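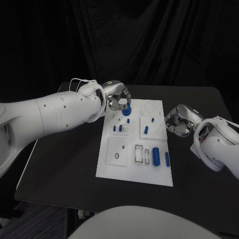
Open day talk, Mallton site, Wed 29 May

(Start when Hammad gives me the nod. Phone off. Water on the left.)

Morning everyone, come in, there are seats at the front and they don't bite. I'm Junaid Yousafzai and I look after the demo for Steka, so if you've got a grumble about the robot it comes to me.

Quick show of hands first. Who works with their hands? Who has tried to put a child's shape sorter back together in a hurry? Right, so most of you already know more about this job than you think.

What you're watching for the next bit is parts going onto a board. Pegs, plates, a gear, a few blocks. A toddler will have a good go at it and get bored, and for a machine it's a properly nasty afternoon. You've got to find the part, get your fingers round it without shoving it away, turn it the right way up and let go gently. I still hold my breath at the letting go!

(Pause here. People like to lean in and look at the hands. Let them.)

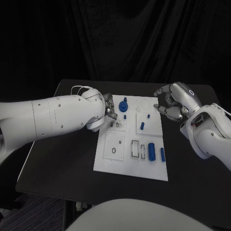
Both hands over the task board, gear at the top.

So, two arms. People always ask why two, and my answer is that I've got two and I'd be very cross to lose one. A lot of the time one arm is busy and the other just hangs about, a bit like me when my wife is wallpapering. It's worth having it there all the same, say when a part needs steadying or it's simply nearer to the other side.

The fingers are the bit I love. They bend at joints, much as yours do, and that makes them brilliant for odd shapes and a real pain to program. With a plain two-jaw gripper you've only got open and shut to worry about. With these you have to think about where every finger goes, and what the thumb's up to (the thumb is always up to something).

(Cârstea story goes here if we're running early. Skip it if the coach party is in, they've a bus to catch.)

Numbers, for those who like them. We'd logged 1,030 practice goes at the peg job by the end of last week, and 545 of those went in first time. I think that's rather good. You may not!

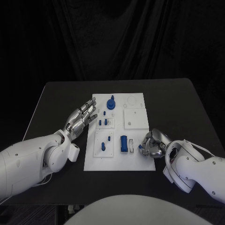 Hammad Bhutto reckons I should be tougher about that figure, and told me at the run-through that a person on the line who missed nearly half their pegs would be having a chat with the manager by lunch. Fair enough. I'd say the person has had a few decades of picking things up, and we started in August. But he's right that it isn't ready for real work, and please don't go home and tell anyone it is.

What goes wrong, then? Mostly small stuff. A peg tips a touch in the fingers and meets the edge of the hole where it should meet the middle. You or I would feel that and give it a wiggle. Teaching a wiggle has taken up most of my spring.

(Hand round the spare pegs from the Plalloda box. GET THEM BACK. Last time we were two short.)

Have a go yourselves while those come round. Close your eyes, pinch the peg, and try to say which way it's leaning. Easy, isn't it? Now put a thick pair of gloves on and try again. Gloves are in the tray by the door.

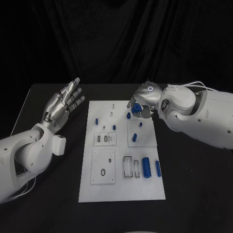 Questions I usually get

Will it take my job? Not this one, not at this speed. I'm happy to talk about it properly over tea, as it deserves more than a one-liner from me.

Can I shake its hand? No, sorry. Stay behind the tape, please, and that goes for grown-ups too.

Does it get tired? It doesn't, but I do, so the last demo is at 4.

(Thank Mallton for the room. Point out the loos. Remind them about the pegs again.)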